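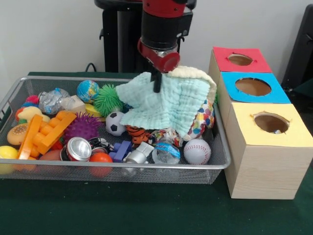
The Patness sorting trays are used for loose stock that arrives without inner packaging. Each tray is filled, checked against the delivery sheet and emptied before the next one is started. Small toys and household items share a tray at this stage, so a yellow rubber duck and a toy hamburger can sit in the same wire mesh as a beige wooden block. Cloth goes through with everything else; the light mint-blue muslin with the cream border is a typical piece. Entries below cover the handling rules for each group. Page revised 7/29/26 by Nadhirah Krishnan.

Spiky and koosh-style balls
Stored under Elley, bin 106. Do not stack. The tendrils take a set under load.

Foam pieces
Bin 20. Bag small pieces before shelving. Loose foam ends up under the mesh.

Muslin and other cloth
Fold to a quarter and lay flat. Label goes on the bag, clear of the fabric.

Segmented plastic toys
Somley shelf, code 829. Fold long arms in where the joint allows.

Clear wrappers
Discard at the tray. The Bhutto list has no code for packaging.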